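Open day at Marnik, Wornstead
16 Oct 2023

I visited the open day of Marnik, a small workshop in Wornstead which makes fittings and display tables for shops. I wanted to go already in August, but then they were closed for moving. The ticket was free and our group had 25 people, so in the narrow rooms I often had to stand at the back.

We began in the store room. They keep over 300 kinds of tile there, and the smell of cardboard is very strong. After this we saw the cutting room, where it was too loud to understand the guide. I asked her later about the dust, and she told me that they change the filters every 2 weeks.

For me the best part was the tiled surfaces. I have tiled my own bathroom one time, with bad result, so I look at such work with respect. The white squares with thin dark lines between them are very simple, and on such a surface every small mistake of the line would show. I like the dark grout more than white — at home my white grout became gray after one winter.
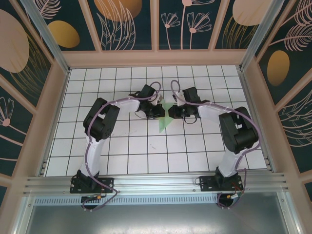 Coffee was served in the yard, together with a good plum cake. The bus back to Osex goes only once in an hour, so I missed the talk about glazes. If you want to go next year, bring warm shoes, the floor in the store room is cold.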